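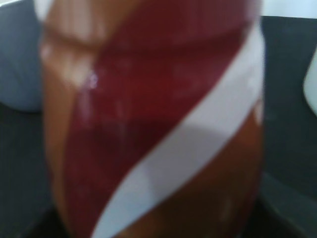
Mon 26 August
By the Bidedow newsdesk

Households in Bidedow are being asked to clear out their kitchen cupboards ahead of a new food swap, which opens at the Vastwood hall in October.

Sauces, syrups, cooking oils and other bottled goods are wanted most, along with jars of jam and pickle. Anything handed in must be unopened and have at least 3 months left before its best-before date. Home-made preserves can't be taken this year, and neither can anything that has to be kept in a fridge.

The swap is being set up by Weletti, the grocer's on the main street, and the Greco café next door. Shelves at the hall will hold 200 items to begin with - more can be stored in the back room if needed. Residents can take home one item for each one they bring, up to a limit of 20 a visit.

A trial in the spring filled up quickly with tins of soup and beans, while bottles and jars were in short supply. Several people who came along said they had sauces at the back of the cupboard that they had bought for one recipe and not used, but had been put off by the weight of carrying glass. Weletti will lend crates to anyone who asks at the till.

Labels should be left on so that ingredients can be checked for allergies. Sticky bottles should be wiped down first, and lids checked for leaks.

Items can be left at either shop during normal opening hours. Empty bottles should go in the glass bank behind the hall.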